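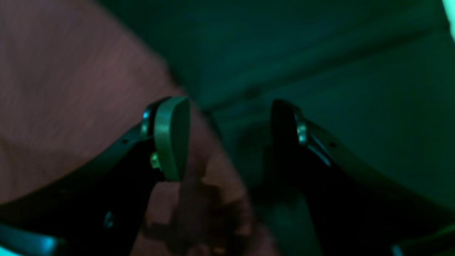 5/31/19　淡緑の半艶釉、試験の続き。74番の配合を作り直し。前回の板は艶が出すぎて、縁で流れて棚板にくっついた。還元が強かったのか釉が厚かったのか、一度に両方いじったので分からない(反省)。今回は厚みだけ変える。狙いの肌は写真の淡い緑の楕円くらい、縁の丸みまで滑らかで、艶はわずか。べったり光るのはいらない。色ももう少し白っぽく寄せたい。前のは緑が濃くて、棚に並べるとそこだけ重く見えた。

調合。乾粉で2,000 g。長石、石灰、カオリン、珪石、フリットはKivia。フリットの袋は新しいほうを開けた。古い袋は口が開いたままで湿気ていて、塊になっている。捨てるのも惜しいので、下釉の試しに回す。袋に「試験用」とマジックで書いておいたので普段の調合には使わないこと。
フリット分は528 g。秤は先にゼロ合わせ。途中で一回、風袋を引き忘れたのに気づいて最初から計り直した。長石の山をバケツから出すのが面倒だったが、混ざる前で助かった。計った順に紙に印をつけるやり方、次からもこれで。

水は少なめから。練って一晩置く予定だったが時間がないので、ふるい通しを二回やって代わりにした。一回目はだまがかなり残る。カオリンのだま。刷毛で押して通した。二回目はほとんど引っかからない。
バケツの底に沈むのが早い。ベントナイトを入れるかどうか迷って、今日は入れず。入れると条件がまた一つ増える。柄杓で底からよくかき混ぜながら使うこと。手を止めるとすぐ沈む。電話に出て戻ったら上が水みたいになっていた。

素焼きの板。土はJemalの白。Mitikuさんが先週成形した分で、裏に鉄で番号入り。表面を濡れスポンジで拭いて埃を落としてから掛けた。拭いた直後は吸いが悪くなるので、拭いて少し置いてから。ここを急ぐと釉が乗らない。前に一度やって、乾いてからぺろっと剥がれた。

掛け方三通り。
薄:さっと浸して引き上げ。
中:浸して二つ数える。
厚:中と同じに浸して、乾いてからもう一度上半分だけ。
厚の二度掛けは、一度目が乾ききる前にやると下の層が浮く。一枚やってしまった。端に細かい割れ。指でなでて埋めたけれど、焼くとたぶん縮れる。あえて窯に入れる。裏に×印。
浸す向きも揃えた。番号のある側を下。指の跡は筆で補って、乾いたあと剃刀で軽くならす。足元は広めに拭き取り。前回の棚板の件があるので今回はけちらない。棚板のくっつき跡はGebremedhinさんが砥石で落としてくれた。アルミナも塗り直し済み。

釉の厚みの測り方、針で引っかいて見るだけだと人によって言うことが違う。Bereketさんと私で同じ板を見て、片方は中、片方は厚と言った。比べる見本を作っておくのがいいと思う。素焼きの端切れに三段で掛けて、焼かずに取っておく。ただ生の釉は触ると粉になるので、箱に入れて蓋。誰か浅い箱を持っていたらください。

窯詰め。Dalnessの小さいほうを使う。大きいほうは来週までふさがっている。
下段に×印と薄。中段に中。上段に厚。この置き方だと段の違いと厚みの違いがごっちゃになると、詰め終わってからHawiさんに言われた。その通り。全部出して詰め直し。各段に薄・中・厚を一枚ずつ並べた。余ったところにAnasさんの小皿を入れさせてもらう(逆か、こっちが間借りしている)。小皿は透明釉なので影響はないはず。ただし銅の入った釉のものは今回お断りした。飛んで隣に色がつく。以前それで白い板がうっすら赤くなったことがある。
ゼーゲルは覗き穴から見える位置に立てて、懐中電灯で見えるのを確認してから扉を閉めた。前は支柱のかげで全然見えず、勘で止めた。勘はだめ。

焚き方。あぶりはゆっくり。蓋を少し開けて湿気を抜いてから閉める。還元は前回より早めに軽く入れて、終わりは緩める。ねらしは10分。これは前回と同じにしてある。変えるのは厚みだけと決めたのに還元もいじってるじゃないか、と書いていて気づいた。いや、前回は記録がいい加減で「強め」としか書いてない。比べようがない。今回の焚き方を基準にする。以後これに揃える。前回の板は参考程度に扱うこと。
ダンパーの位置は煉瓦にチョークで線を引いた。消さないでください。炎の色と出方も覗くたびに書いておく。書く紙は窯の横のクリップボード。鉛筆がいつもなくなるので、紐で結んだ。

冷めるまで開けない。これは自分に書いている。November の窯で早く開けて、大きい鉢に貫入どころか割れを入れた。中の音がしなくなっても待つ。手の甲を扉に当てて熱いと思ったらまだ。

見るところ(開けたとき):
・縁の釉の切れ方。薄で土の色が出るか。
・面の艶。斜めから窓の光で見る。蛍光灯だとみんな光って見える。
・裾の溜まり。溜まったところだけ青く濁るか。
・ピンホール。中段に多ければねらし不足かもしれない。
・×印の縮れ具合。ひどければ二度掛けはやめて、一度で厚くする方法を考える。釉を濃くするか、板を温めておくか。

Rultoの注文のほうは、この釉が決まらないと動けない。小鉢と平皿の組で、色見本を先に送る約束になっている。中の厚みでいけるなら見本はすぐ出せる。厚でないと色が出ないとなると、平皿の縁が心配。平たいものは縁で釉が引いて、薄いところが茶色っぽく抜ける。それが好きという人もいるだろうけど、先方は均一がいいと言っている。縁の角を成形のときにもっと丸めてもらう手もある。Mitikuさんに相談。削りのときに濡れた革でなでるだけでもだいぶ違うはず。今の型だと角が立ちすぎで、指で触って痛いくらい。

片付け。釉の残りは蓋をして棚の下、札に74番改と書いた。水は足していない。使う前に必ずふるうこと。ふるいは洗って立てて干す、伏せると枠に水が溜まって錆びる。もう錆びかけている。スポンジが一つちぎれたので買い足し。マスクの替えも残りわずか。乾粉を計るときは必ずしてください。暑いからと外している人がいる(私も途中で外してしまいた、すみません)。
流しの沈殿槽もそろそろいっぱい。かき出した泥は乾かしてから袋へ。濡れたまま入れると底が抜ける。

追記。点火はGebremedhinさん、夕方の交代はHawiさん。夜の最後の見回りと止めるのは私がやる。ゼーゲルが倒れ始めたら電話ください、寝ていても出ます。結果は板を並べて次のページに貼る。断面も一枚割って見たい。割るのは×印のやつで。

このページを印刷する　|　メールで送る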